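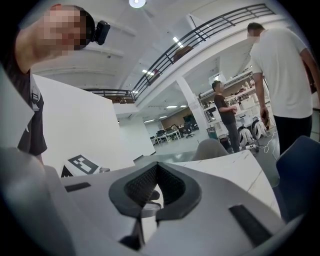 The T-shirt is a light, collarless pullover with short sleeves, named for the shape it makes when laid flat. It began as an undergarment and came into general use as outerwear during the twentieth century. Most are knitted from cotton or a cotton and polyester blend. White and black remain common colors, along with muted shades such as dark charcoal, worn by the man leaning forward in the photograph. Dark shades hide stains well but may fade with repeated washing.

Construction

The body is either cut from flat fabric and sewn up the sides or made from a knitted tube with no side seams. The neckline is finished with a ribbed band — usually a separate strip, stretched slightly as it is sewn on. Sleeve and bottom hems are folded and stitched with two needles.

Regional production

In the mill town of Tarar, T-shirt making grew out of an older trade in knitted undershirts. Krishnamoorthy Annamalai opened the Rukon works there with eight knitting machines, and within a few years it employed over 40 people. Its best-known product, the Unda, was a plain shirt sold in packs of two. The pattern was later redrawn by Sebastián Ojeda, who lengthened the body and narrowed the neckband.

Care

Cotton shirts can shrink in a hot dryer. Printed shirts are generally washed inside out.

See also: Undershirt, Polo shirt, Jersey (fabric)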